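**Pad wear on the hand-held gripper, Pisance vs Drukeo**

**pravell_bench**
We're comparing two pad sets on the hand-held gripper, Pisance and Drukeo. The Pisance set has 1178 closes on it, the Drukeo set 752. Same camera settings for all of them. Has anyone seen the pads start to slide on smooth round parts?
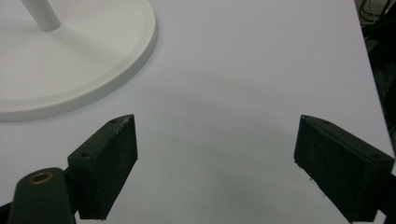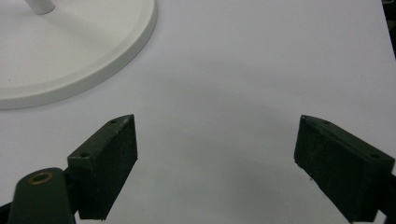
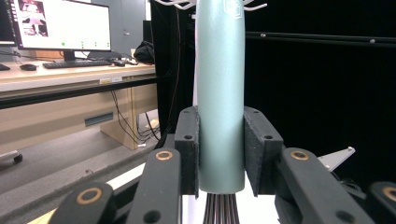
*Open over the white table in the first two, closed on the cylinder in the third.*

**mx_torque**
Almost 1000 closes is where I swap mine. Look at the lower edge of the right pad in the second one. I'd call that worn.

**pravell_bench**
Could be. I haven't had a slip yet with either set.

**gantry_kid**
Disagree with swapping by count. I ran one set well past that on boxes and it was fine. Round parts are harder on them. Check the brass inserts for play before you blame the pads.

**mx_torque**
Play in the pivots shows up as twist. He's asking about slide.

**gantry_kid**
You get both if the jaws don't meet square.

**pravell_bench**
I'll check for play tonight and then do another 178 closes on the cylinder with each set. Lytvynenko controller stays as is. Numbers go in this thread.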